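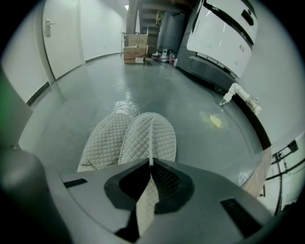

January, 6:40 a.m.

Awake since four. The ice machine on our floor drops a load every twenty minutes, and I have started waiting for it the way you wait for the second shoe. D. sleeps through it. D. slept through the pipe, too, so I shouldn't be surprised.

Day nine at the Grorilby. I said I would write something every night and I've managed twice, once on the back of the breakfast card. So, catching up.

The kitchen ceiling is now all down. Abundio Pacheco called yesterday while I was in the dentist's chair and left a message that began "Good news and other news." The good news was that the joists are sound. The other news was everything else. The pipe froze where it runs through the outside wall above the sink, which he says no pipe should do, and whoever put it there in whatever decade it was had wrapped it in a bath towel. He found the towel. He kept it for me in a bag. I don't know what he thinks I'll do with it, but I thanked him.

Drove over after lunch to look. I keep going over to look, as if the house might be embarrassed into recovering. There are 4 drying machines running now, big blue things from Disitau, and the noise inside is like standing on an airport runway. You have to go out on the porch to talk. The floorboards in the dining room have cupped so that a pencil rolls into the dips. I tested this with a pencil. Then I couldn't find the pencil and spent ten minutes on my knees looking for it under the plastic, and that is how Melquiades Salinas from next door found me. He asked through the window if I was praying. I said I was getting there.

He has been good about it all. He's the one who saw the water coming out under the front door and shut it off at the street, with his own wrench, in his bathrobe. We were at D.'s sister's. He has mentioned the bathrobe every time we've met since, and I think I'm going to be hearing about that bathrobe for as long as we live on Bautista Street, and he is entitled.

Then the insurance. Yung-ching Tang came at three with a moisture meter and a tablet and was very polite to the walls. She pressed the meter against each one and waited for it to beep, and wrote down the number, and I followed behind like somebody's mother at a school recital, hoping for high scores and then remembering that I wanted low ones. She says the walls and the ceiling are covered. The floor is covered. The cabinets are covered except for the toe kicks, which were apparently already water damaged from something earlier. I said from what. She said she couldn't speculate. I know perfectly well from what, it was the dishwasher, but I didn't volunteer it and I've felt guilty ever since about lying to a tablet by saying nothing.

The boiler is a separate matter. It's a Kornitz, came with the house, weighs what a pony weighs. It quit the same night, and the question is whether it quit first and the pipe froze, or the pipe burst and drowned it. This matters a lot to the insurance and not at all to the boiler. Abundio thinks it quit first. He held up a part the size of a walnut and said "this guy." The part is $717. I asked if there was a version of this guy that cost less, and he said yes, the one I already had.

I should put down what we spend here, since D. asked me to keep track and I've been keeping track in my head, where nothing is ever found again. The room is paid by the policy. Food is paid above what we'd "normally" spend, and for that I have to say what we normally spend, and I realized I have no idea. I wrote $200 a week on the form. D. looked over my shoulder and said "on what planet." We argued over whether that was too high or too low, and each of us turned out to be defending the opposite of what the other had thought, and then we went down and had the soup.

The soup here is always called soup of the day and it's always tomato. I don't mind. There's something restful about a hotel that has made up its mind.

Things I miss, in the order they come to me: the good knife. The bad knife, even. My own pillow, now in a storage unit in a box marked PILOWS by a mover in a hurry. Opening a window. The chair by the radiator. Being able to leave a newspaper on the floor and find it there on the floor. Someone comes in here while we're out and squares up all my papers into a stack, in an order that makes sense only by size, so my receipts are on top and the claim letter is on the bottom and my crossword has been put away in a drawer with the Bible.

Things I don't miss: raking. The upstairs toilet. The phone in the hall, which I'd forgotten we were still paying for until it turned up on the list of damaged contents. I listed it. Yung-ching asked the value and I said sentimental, and she typed in zero without looking up.

The contents list is its own punishment. You go room by room and write down every single thing that got wet, with its age and what you paid. I'm on line 34 and haven't left the kitchen. How old is a colander? I've had it since before D. It may have come from my mother. I paid nothing for it and I'd be sorry to lose it, and it's a colander, so it being wet is not really damage. I crossed it off. Then I put it back on, because by that point I'd gotten attached to having a long list.

The cookbooks are gone, most of them. The big one with the torn spine swelled up to the size of a sofa cushion, and I opened it at the page for plum cake and the whole page came away in my hand like wet bread. I didn't cry over the ceiling or the floor, but I had to go sit in the car over that one. D. says the recipe must be online. I'm sure it is. It won't have my aunt's handwriting on it saying LESS SUGAR THAN THIS FOOL SAYS.

In the evening Eliseo Esquivel came by the hotel with the mail and a casserole. There's no oven in the room, or microwave, and I didn't have the heart to tell him. It had a note taped to the foil with the temperature on it. I carried it down to the front desk, where Slamet Latuheru works nights, and asked if there was any chance. He took it off into the kitchen without a word and brought it back hot, with two plates and cloth napkins, and he had clearly cut himself a corner. Fair. I would have.

We ate it on the bed with a movie on. The movie was the one about the submarine, and I'd just like to say that it isn't what I'd recommend for people in our position. Every time a pipe let go I could feel D. shaking, and I thought it was upset, and it was laughing. Then I was too. We missed the end.

Slamet told me, when I took the plates back, that there's a man on the fifth floor who has been here since October for the same reason. October! I asked what was taking so long, and he said tile. I asked him not to tell me any more. We haven't even discussed tile. I came back up and told D. that whatever the samples look like we are picking the first one.

I'm trying to be a good sport in this book, because I reread the one from the year we had the roof done and I come across in it as a person you would move away from on a bus. So, a fair accounting. We are warm. The towels are thick, the shower has more force than any I've ever owned, and for nine days I haven't washed a dish or wiped down a counter. I have slippers I didn't pay for. I walked three laps of the hallway in them at five this morning in my coat, feeling like a retired boxer, and met one other person, a woman with an ice bucket, also in her coat. We nodded. I had the feeling she was on the same policy.

To do today. Call Abundio and say yes to this guy. Find the receipt for the dishwasher, or decide not to find it. Ask Disitau how much longer for the blue machines and whose electric bill that is. Take Melquiades something for the wrench business - a bottle, maybe, or a new bathrobe, if I can do it with a straight face. Return Eliseo's dish, washed, in the bathroom sink, with shampoo.

Ice machine again. D. just turned over and asked, quite clearly, whether the plumber had been paid, and went back to sleep.

Breakfast starts at seven. If I go down now I can get the good table by the window before the sales conference does.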